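Tool Return Episodes, Rulldale Repair Floor
Data card and README

Version date: 2023-02-09
Maintained by: Norer, workplace automation group
Contact for corrections: Kiều Thái

Summary

This set holds 1,000 simulated episodes of a two-finger gripper picking up hand tools from a flat surface and returning them to a rack position. It was made to support the tool return cell at the Rulldale repair floor, where bench technicians leave used tools on a shared table and the cell sorts them between jobs. The simulation was built by Plestent. The rack geometry comes from Tsang, who supplied the racks on the floor.

Contents

Training split: 770 episodes
Held-out split: 230 episodes

Each episode has wrist view frames, joint positions, gripper opening, and a one-line task string. Of the held-out episodes, 80 use tool placements copied from a November walk-through of the benches. The rest are sampled at random within reach of the arm.

Work before the cell

Technicians returned their own tools at the end of each job. Missing tools were written on a sheet by the rack and chased at shift change. The walk-through logged 284 tool placements, and many of them were on a bench other than the one where the tool had last been used. Screwdrivers were the most common item and the least likely to go back to the right slot.

Wrist view

Frames are rendered from the wrist. The surface is plain gray with a light grain, and overhead parts cast soft shadows on it. The fingers stay in view at the lower corners when open, and a tool lying between them can be partly outside the view. Policies trained on this view alone have to handle an incomplete outline of the tool.

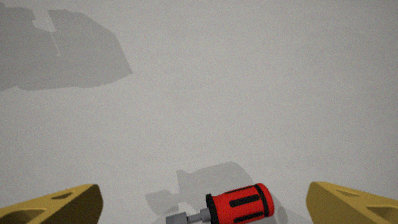 Kiều Thái objected in review that the data treats every tool left on the table as finished with, when a technician in the middle of a job will put a driver down and expect to find it in the same place a minute later. The review note asked for a hold signal at each bench before any policy trained on this set was run during working hours. The request was accepted. A hold field was added to the task string - values are "free" and "hold" - and episodes marked "hold" end with the arm backing away and the tool left where it was.

Changes for staff

The sheet by the rack is no longer used. Shift leads read the cell log instead, and two of them have been trained to clear faults. Technicians press the bench hold button when they step away with a job open. Tool return was never a separate position, so no job was removed, but the time once set aside for it at the end of a shift has been moved to parts inspection. Some technicians have asked for part of it back. That question is with the floor manager and is outside the scope of this card.

Known limits

Lighting is even in all episodes. The real benches have task lamps, and glare on metal shanks is not modeled.
Surface clutter is not modeled. Rags, trays and loose fasteners are absent.
Hands are not modeled. Do not use this set to train or test any behavior near people.
Finger color is fixed to yellow. A policy may come to depend on it.

Use

Internal use at Norer and Plestent. Other sites should repeat the bench walk-through before reusing the placement file - layouts differ, and so do habits. Report bad episodes by episode number to the contact listed at the top.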